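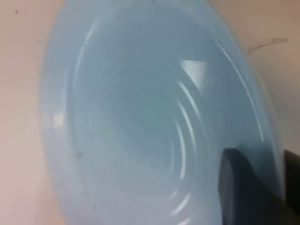 The pale blue bowl from the wrist camera, with one finger over at the rim. Look at those ridges!

Cudix on the bench – build gallery
Last updated 5 May 2020

Hello and welcome to the Cudix page, which has grown a bit since I started it. Cudix is my robot arm. I began it in November in the shared workshop on Harmont Road, and it now lives at home in the back bedroom, bolted to a desk that used to have a sewing machine on it. I've tried to keep the words short under the picture and put the rambling further down, so if you only came for a look you've already had it.

The job I've set it is a simple one on paper. Find a bowl, get a finger over the rim, close, lift, put it down again somewhere else. I thought I'd have that done in a weekend (ha!) and I'm still at it, but I'm enjoying myself enormously.

The bowl
It's light blue plastic, stepped all the way down inside like a little amphitheatre, and it's turned out to be a proper nuisance for the vision side of things. Every one of those steps can catch the light on its edge, so my code, which was looking for one nice big oval, kept finding a whole nest of them and picking whichever it fancied. For a while it was dead set on the second ring in. It would have driven the finger straight down inside the bowl if I hadn't had my hand on the stop button.

What helped was ignoring anything very bright. I throw away the glare first, then look for where blue stops and beige starts, and only after that do I try to fit an oval to what's left. When the camera is in close it can't see the whole rim, so the fit is done from further back and the arm remembers it on the way in. It isn't clever but it's a lot better than it was.

The gripper
The fingers are dark grey with rounded tips. The first pair I made had square ends, and they'd catch on a rim and shove the whole thing across the desk before they ever got hold of it. Rounding them off was an evening with a file and some wet and dry paper, and I wish I'd done it in the winter when I first thought of it. The dark colour is handy too, as it's easy to mask out and the software doesn't mistake a finger for part of the bowl.

I'm still fiddling with how hard to squeeze. Thin plastic gives a bit, so the motor current creeps up slowly and there's no clear moment where you can say right, got it. At present I stop closing at 60 per cent of what the motor can do and hope for the best.

The camera
Small, cheap, and held on with two screws and a bracket I've redrawn more times than I'd like. Having it on the wrist means it goes wherever the gripper goes, and I don't have to worry about the arm blocking its own view. The price you pay is that everything moves at once – the picture, the light, the shadows – and the cable wants to come along too. I've now got a loop of slack at the elbow and a strip of hook and loop tape further down, and I haven't pulled the plug out since.

The control board
This is a Tromier, bought second-hand with no manual. It talks happily enough once you know that it wants a pause after power-up, which took me most of a Sunday to find out. If you've got one and it seems dead, give it 3000 milliseconds before you send anything and see if it wakes up. The spare gears came from Tokgöz, in a padded envelope, wrapped individually, which I thought was very decent of them.

Where it's up to
I did a proper session at the weekend and logged 47 tries with the bowl in different spots. The ones near the middle of the desk mostly went well. Out towards the far corner the wrist runs out of travel and the fingers come in at a slant, so I need to either move the arm's base or teach it to say no. Moving the base means drilling the desk again, and I've been putting that off.

Next on the list is a bowl with plain sides to compare, then a mug, and the handle on that is going to be a whole new headache. I'll add to the page when there's something to show.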